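Robotics Studio - Handout 6: Two-arm handling of long tools
Instructor: Kavitha Kulkarni. Lab help: Tanvir Talukder, Room 33

Read before Friday. Short one this week, most of the work is at the bench.

Long thin tools are harder than blocks. A block sits in the jaws and stays put. A rod is a lever - small slip at the grip, big swing at the far end. So:

- grip near the handle, never mid shaft
- slow down whenever both grippers are close together
- watch wrist cables at the top of a reach, leave slack
- log which arm is holding and which is free. Last time half the logs left this out

Approach angle matters more than speed. If the free gripper comes in square to the rod it tends to push it away. Come in along the shaft if you can, then close. Woo-jin's group has a decent wrist setting for this, ask them for the file (Brumeo folder, run 3237).

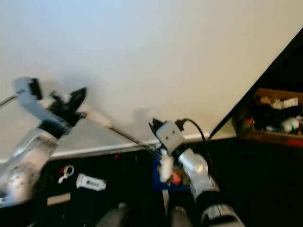
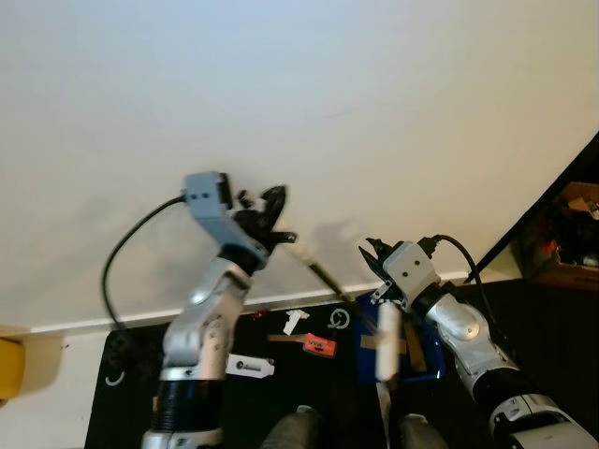 Fig. 1 and 2. Both arms raised over the black work surface, long tool in the left gripper.

For your write-up:

1. Sketch the rod and mark both grip points.
2. Where does your planner think the tip is? Measure it, give the diffrence in mm.
3. Try one run at 55 percent speed and one at full. Same start pose!
4. Does the free arm wait or does it move early? Say how you know.

Two pages max, plots dont count. Arif and Nilmini are sharing a bench so one write-up from them is fine. Leave the arms parked when you finish and sign the sheet by the door.

Next week: letting go. Read ch. 6 up to the section on contact.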